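Bench notes, Thursday, March
Caltura handset, battery and standby drain, continued

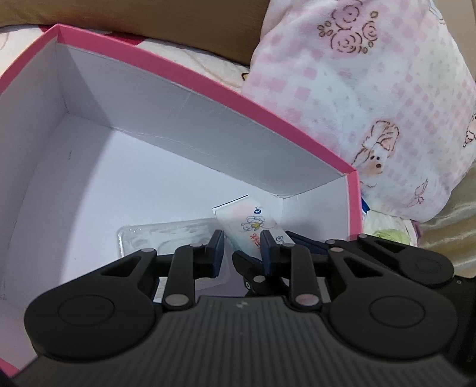 Picking up from where I left off before lunch yesterday, the second handset is now through its overnight standby run and I'm a good deal happier with it than I was with the first. For anyone reading along who missed the earlier pages, we have two of the Caltura phones on the bench, both from the same Jerkex shipment, and the first one was losing charge overnight at a rate that made me wonder if I'd set something up wrong (I had, a little, more on that below).

Unit 2 went on the shelf at full charge, screen off, Wi-Fi on, no SIM. After 9 hours it had dropped 3 percent. Lovely! Unit 1 under the same conditions lost 19, and I sat looking at that for quite a while with my coffee going cold.

So, the setup mistake. I had left the always-on clock running on unit 1 and had it turned off on unit 2. Sorry to everybody who got my slightly breathless message about a bad cell. I've switched it off now and repeated a short run this morning, and the drain came down a lot, though it's still higher than unit 2 and I don't think the clock explains the whole difference. My guess is the mail app, which was signed in on unit 1 only and checks for new messages far more often than the settings page would have you believe. I'll sign out tonight and run the full stretch again.

Capacity check on unit 1: 3,482 mAh measured, from a full discharge into the Mathebula load box at a steady 600 mA. The cell seems perfectly healthy to me, which points back at the software again. I haven't done unit 2 yet, as the load box was promised to the tablet folks for the afternoon and they'd been very patient with me already.

A word on the load box while I think of it. The left-hand terminal is getting loose, and if you bump the lead the reading jumps and then settles, so please tape the lead down before you start a long run. I lost the better part of a morning to that last week and wouldn't wish it on anyone.

The Ustanow charger that came with the shipment gets the phone up to full nicely but makes a faint whine near the end of the charge. It's quiet enough that you need to be right next to it. The older charger from the drawer doesn't do it with the same phone and cable, so I've put a sticker on the noisy one and left it in the tray.

Still to do:
Unit 1 overnight again, clock off, mail signed out
Unit 2 capacity, same load, once the box is back
Swap chargers between the two phones and listen for the whine
Update the shared sheet, where unit 1 still has the old figure from the clock-on run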